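Isstead's multifaith radio station is staying on air, and I'm more pleased about it than I expected to be.

I've written about Drellell Radio in this column before, usually to grumble about the sound quality, so I'll try to be fair. The station has been broadcasting from two rooms above the old Methodist hall for 18 years. It carries Friday prayers, a Sunday service that moves between the churches, a Sikh hymn hour, a Jewish cookery and stories programme my mum never misses, and a late-night phone-in where people ring up to argue about whether dogs have souls. In August the hall's owners, a property firm called Talavera, told the station its lease wouldn't be renewed. That looked like the end of it.

The news this week is that the station and Talavera have signed a new lease for 3 years. The rent goes up, but by far less than was first asked, and the station gets to keep the little side door on Mill Lane, so presenters doing the early programmes needn't trail through the main hall to get in.

I rang Réka Bárány, the station manager, to ask how they'd managed it. She was eating toast and very cheerful.

"We asked people to write letters, so they wrote letters," she told me. "I thought we'd get a couple of hundred. We had more than 3000, and one of them was in verse."

The verse one was from a retired vicar, apparently, and she read me a bit of it down the phone. I won't repeat it here (he rhymes "transmitter" with "bitter", and later with "litter"), but it was sent to Talavera with all the rest.

The letters came from all over the place. The mosque on Garden Street had a table out after prayers, with pens and envelopes. Both Catholic parishes put a note in the newsletter. The Quakers, who don't even have a regular programme, wrote the longest ones. Réka says the ones that moved her most were from people who can't get out to worship any more and have the radio on in the kitchen instead.

Talavera sent me a short statement saying it was "glad to have reached terms with a valued tenant". I did ask whether the letters had made a difference and was told the company had nothing to add. Fair enough - I'd have liked a bit more, but there it is.
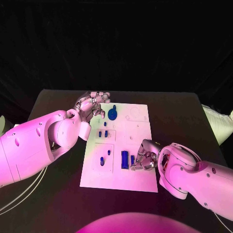

## What happens next

Money is still tight. The station needs a new mixing desk, and the one it wants, a second-hand Vurix, costs £2000. Réka has the first half of that from a sponsored silence held by the sixth form, which I think is a lovely way to raise money for a radio station. The rest will have to come from listeners, and there'll be an appeal between programmes for the next few weeks.

There's a change to the timetable too. The phone-in is moving an hour earlier, to nine o'clock, after years of complaints from people who wanted to ring in but couldn't stay awake. The cookery programme stays where it is (Mum, you can stop worrying). A new half-hour for the town's Buddhist group starts as soon as they've settled on a presenter, and Réka is hoping to bring back the hospital requests, which were dropped when the last producer moved away.

Not everyone is happy. I've heard from two readers who think a station that leans on the goodwill of so many congregations ought to tell them more about how it spends its money, and I have some sympathy with that. Réka says the accounts will be put up in the entrance hall and read out on air, "probably quite late at night". I'll be listening, with a cup of tea, and I'll let you know how the sums look.

*Isstead Notebook, February 2022*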